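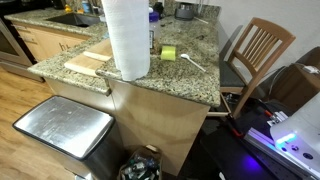
図4-1 カウンターの角とペーパータオル、まな板。手前の床にペダル式ごみ箱と資源ごみの紙袋

4 キッチンの使いかたと手入れ

この章では、Droltwood棟の各住戸に共通するキッチンの日常の手入れと、ごみの分別について説明します。浴室と洗面所は第5章、暖房は第6章をご覧ください。

4.1 カウンター天板(御影石)

天板は御影石です。入居前に浸透性の保護剤を塗布してあります。保護剤の塗り直しは毎年4月に管理会社Rerkholmが行いますので、入居者による塗布は不要です。

日常の手入れ

1. 天板の上のものを片側に寄せます。まな板は立てかけず、いったんシンクへ移します。
2. パンくずなどを乾いたペーパータオルで集めて捨てます。
3. 水1,000 mlに中性洗剤を数滴落とし、布を浸して固く絞ります。
4. 奥の壁側から手前の丸い縁に向かって拭きます。
5. 水だけで絞った布でもう一度拭き、乾いた布で仕上げます。
6. 寄せたものを戻し、反対側も同じように拭きます。

注意
・酢、レモン汁、クエン酸、塩素系漂白剤は使わないでください。つやが失われ、元に戻りません。
・油、ワイン、しょうゆをこぼしたときは、こすらずにペーパータオルで押さえて吸い取ります。
・火からおろした鍋は必ず鍋敷きの上に置いてください。
・張り出した部分に腰かけたり、踏み台の代わりに乗ったりしないでください。

補足:斑の入った石なので、しみは正面からは見つけにくくなっています。目の高さを天板に近づけ、窓の光を斜めに受けて確認してください。

4.2 まな板と小物

1. 木のまな板は、使う前に水でぬらします。
2. 使ったあとは洗剤で洗い、両面をよくすすぎます。
3. 水気を拭き、風の通るところに立てて乾かします。
4. 乾いてからカウンターに戻します。重ねて置くのは完全に乾いたあとに限ります。

注意:木のまな板を食器洗い機に入れないでください。反りと割れの原因になります。プラスチックのスプーンやへらは、表示に耐熱温度が100 ℃以上とあるものに限り、食器洗い機で洗えます。

4.3 木目の扉と引き出し

1. 柔らかい布をぬるま湯で絞り、木目に沿って拭きます。
2. 金属の取っ手は乾拭きします。指紋が残るときは中性洗剤を薄めて使います。
3. 床に近いパネルの下端は水がたまりやすいので、床を拭いたあとに乾いた布を当てます。

引き出しの動きが重いときは、中身を出してからレールのごみを取り除いてください。潤滑油は差さないでください。改善しない場合はRerkholmに連絡してください。

4.4 ペダル式ごみ箱(Holub)

備え付けのごみ箱は燃やすごみ専用です。

袋の交換
1. ペダルを踏んでふたを開けます。
2. 内側の容器を真上に引き上げ、袋の口を縛って取り出します。
3. 容器の底がぬれていれば拭き取ります。
4. 新しい袋を掛け、縁の外側に5 cmほど折り返します。
5. 容器を戻し、ふたが最後まで閉まることを確かめます。

注意:ふたの上にものを載せないでください。ステンレスの面は傷がつきやすいため、金属たわしや研磨剤も使えません。細かなすり傷は通常の使用によるものとみなし、退去時に費用を請求することはありません。

4.5 びん・缶・ペットボトル

資源ごみは紙袋にまとめ、地下の集積所Ditineに出します。

1. キャップを外し、中を軽くすすぎます。
2. 水を切ってから紙袋に入れます。ぬれたまま入れると底が抜けます。
3. 口が破れてきた袋は、運ぶ前に新しい袋を重ねます。
4. 底に手を添えて運び、集積所で種類ごとの箱に分けます。紙袋は古紙の箱に入れてください。

集積所は午前7時から午後9時まで使えます。割れたびんは新聞紙で包み、紙袋には入れずに専用の箱へ出してください。

紙袋は1階の棚に50枚単位で置いてあります。集積所の鍵を紛失した場合は、再発行に3,000円かかります。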